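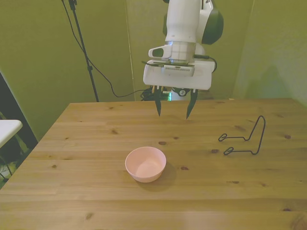
*The Zurneck arm over its pine table, with a small pink bowl and a wire stand set out.*

The **Zurneck** is a home-built robot workcell put together in a shared workshop by Struan Purves and Yanling Kong, and named, rather fondly, after the street where the two of them first got talking about it. It pairs a jointed arm with a two-fingered gripper, and it is meant for the gentle handling of household crockery – bowls, mostly, and the wire stands on which people like to show off their plates.

## Construction

The arm was bought second-hand, and a good deal of patient work went into everything beneath and behind it. The tabletop is made of knotty pine planks, which Purves was very glad to keep, knots and all, although Kong would have liked a plainer surface. The tapered fingers are the third pair to be fitted, the earlier ones having been a little too blunt for thin wire.

## Software

The control program, called Dinov, was written by Kong over one long August and later tidied up by Mohandas Kamath. It keeps a log of every attempted grasp, and the oldest log still kept in the workshop holds 209 entries, many with Kamath's handwritten remarks alongside.

## See also

- Guveck (gripper)
- Shared workshop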